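3.2 Erhebung der Demonstrationen

Die Demonstrationen wurden mit dem handgeführten Greifwerkzeug Mestier aufgezeichnet, dessen Kamera starr am Griffstück sitzt und den Arbeitsraum zwischen den Fingern erfasst. Auf kinästhetisches Führen eines Roboterarms wurde verzichtet, da die dabei erreichbaren Geschwindigkeiten in Vorversuchen deutlich unter denen freier Handbewegungen lagen. Der Datensatz Tostdale umfasst 7 Aufgabenklassen mit je 180 Episoden. Eine Episode beginnt mit dem Eintritt des Zielobjekts in das Sichtfeld und endet mit dem vollständigen Öffnen der Finger nach der letzten Manipulation. Episoden, in denen die Posenschätzung länger als 40 ms aussetzte, wurden verworfen und neu aufgenommen. 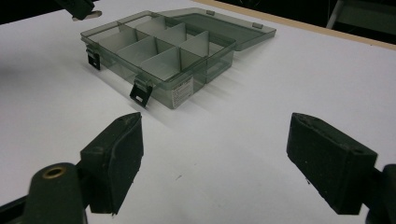
Abb. 2: Handkamerabild aus der Aufgabenklasse »Behälter mit Klappdeckel«. Sortimentskasten aus getöntem, durchscheinendem Kunststoff, Deckel geöffnet.

Die Auswahl der Objekte richtete sich nach den bekannten Schwächen des Vorgängerdatensatzes Brakov, der überwiegend opake Körper mit geschlossener Kontur enthält. Für transparente und teiltransparente Behälter lieferte die darauf trainierte Segmentierung keine stabilen Masken. Der Kasten in Abb. 2 vereint mehrere dieser Schwierigkeiten: Durch den flach aufliegenden Deckel scheint die weiße Tischfläche hindurch, und die Kanten der hellen Trennstege erscheinen hinter der Kastenwand doppelt. Als verlässlichere Merkmale bieten sich die beiden schwarzen Schnappverschlüsse an der Vorderwand an, die sich vom Untergrund klar abheben. Sie wurden daher als Ankerpunkte in das Annotationsschema aufgenommen. Die Streifen im Schatten des Kastens gehören nicht zum Objekt und sind in den Masken ausgespart.

Die Annotation erfolgte mit dem Werkzeug Esposito in 2 Durchgängen. Im ersten Durchgang wurden Objektmaske und Ankerpunkte auf Schlüsselbildern gesetzt und über die Episode propagiert, im zweiten wurden die propagierten Masken einzeln geprüft. Der Öffnungszustand des Deckels wird als diskrete Variable geführt, die Fingerweite als kontinuierliche Größe aus der Wegmessung des Werkzeugs. Beide Größen gehen unverändert in den Beobachtungsvektor der Strategie ein (vgl. Abschnitt 3.3). Der Stand der Annotationen wurde am 2. Nov. 2019 eingefroren; spätere Korrekturen sind in den berichteten Ergebnissen nicht berücksichtigt.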